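August, bench 2, started 8:40

Continuing the board layout trials from the last entry. Felicja Jabłońska's note on that entry asked for the back row to be settled before anyone spends more time on the cutting pieces. Agreed. Today is placement only, no timing.

Surface: white cutting board on the black tabletop. Wiped with Flillosine at the dilution on the bottle, then with a plain damp cloth. The Flillosine leaves a film if the second wipe is skipped. I skipped it once in the spring and the small pieces slid whenever the board was nudged. Film is hard to see under the overhead light and easy to feel with a fingertip.

Board position: long edge parallel to the front of the table. Checked with the steel rule at both ends, difference under 1 mm. Good enough. Darnell wants a stop strip along the front so that the board goes back to the same place after cleaning. I have no objection, provided it is lower than the board. The Maglaya strip in the drawer is too tall. Ordered the thin version, 200 mm lengths, two pieces.

Back row: kept the containers behind the working pieces, tallest items away from the middle. Last time the cup stood forward on the board and everything behind it was hard to get at. Cup goes next to the red drawer box now. Box stays with its knob facing front. Turning it sideways gains a little width but then the drawer can't be opened without moving the cup, so no.
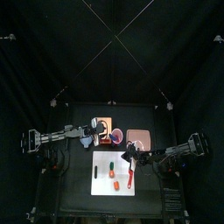
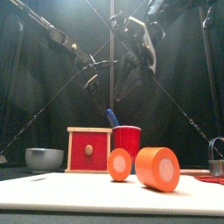

Working pieces: the two orange cylinders, both lying on their sides, ends toward the front of the board. Considered standing them on end. On end they take less room and stay put, but the comparison we want is side by side along the axis, and for that they have to lie down. Gap between them kept small. No wedge or tape under either one.

Rolling: tilt test done separately on the spare board, not on bench 2. Raised one edge on feeler stock until each cylinder moved. The short one let go slightly before the long one on three tries out of four. On the fourth they went together. I don't trust the fourth; I bumped the table reaching for the pencil. Repeat before quoting any of this to anyone.

Load on the board: checked the table maker's sheet (Lalarer). Rated 80 kg distributed. Nothing we put on it comes near that. Noting it only because the question was raised twice at the planning meeting and the answer wasn't written down either time.

Light: overhead on full. Glare on the board is a nuisance for reading pencil marks. Tried the lamps at both settings, 3,000 and 2,000 lumens. At 2,000 the marks read better but the black surface loses all its detail and the bracket edges are harder to find. Left it at 3,000. Switch to grease pencil for marks on white, which solves most of it. There is one grease pencil left in the building that I know of and it is in my coat.

10:25. Darnell Escobedo came by and went over the layout with me. His points, with my answers:

- Red box could go farther left. Tried it, the bowl then has to go behind it and becomes awkward to lift out. Moved back.
- Bowl should be on the board with everything else. Disagree. Off the board it can be removed without disturbing the cylinders, and the board is crowded enough.
- Whole row should be marked so it can be rebuilt from scratch. Yes. Will mark the left and front edges of each item only. Outlining the full footprint took most of a morning last time and half the lines wore off with the first wipe.

On the last point, I still need a rule for the round items, which have no left edge worth the name. Proposal: mark the nearest point to the front of the board with a short tick, and write the distance to the neighboring item in the log. Felicja to say whether that is acceptable for her drawings. If she wants centers, someone has to make a template.

Cleaning order for the end of the session, as tried today: cylinders off first, then the back row from right to left, then the board. Going left to right means reaching over the box with the cup in hand. The pale faces of the cylinders should not get Flillosine on them at all. Use the dry brush. I tested a drop on the scrap disc from the old set and it left a ring that was still there at noon.

Open items:

- thin strip from Maglaya, ordered, no ship date yet
- repeat tilt test, both cylinders, with the door closed
- spare board has a nick near one corner, sand or replace
- Brusonus catalog has a shallow tray that might hold the small items between sessions; Darnell has the catalog
- grease pencils, one box
- ask Felicja about ticks versus centers

Stopped 12:15. Board rewiped, overhead off.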